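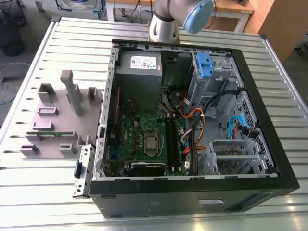

Giving an old desktop tower a good clean inside

If you have an elderly desktop that has been humming away under a desk for years, sooner or later it will want opening up. I put it off with my own for far too long, and then rather enjoyed myself once I got going! Set aside an afternoon, put the kettle on and clear yourself a decent bit of table.

Shut the computer down, switch off at the wall and pull out every lead. Press the power button once more and hold it for 8 seconds. Now lay the tower on its side and take off the side panel. Most are held by two screws at the back, though some older ones have a catch instead, so have a look before you tug. I keep my screws in an egg box, one hollow for each job.

Leave the power supply exactly where it is and never open its casing, however dusty it looks through the grille. A few short puffs of air from outside will do.

Next, the memory. Push the little latches at the ends of each slot outwards and the stick will lift up for you. Hold it by its edges and pop it somewhere safe. If there's a graphics or other expansion card, undo its screw at the back, release the clip and ease it out level - it may feel stubborn the first time.

With the processor cooler off, wipe away the old paste with a lint-free cloth and a dab of isopropyl alcohol. Keep your fingers and the cloth well clear of the socket if you lift the processor out, as the contacts are terribly easy to spoil.

For the dust itself I use a soft 14 mm paintbrush, working from the top of the case down to the bottom, and then the air can. Don't forget the drive cage, where fluff gathers in all the little openings.

Put everything back in reverse order, with a fresh blob of paste under the cooler. Check that its fan is plugged in before the panel goes on - I have forgotten mine twice.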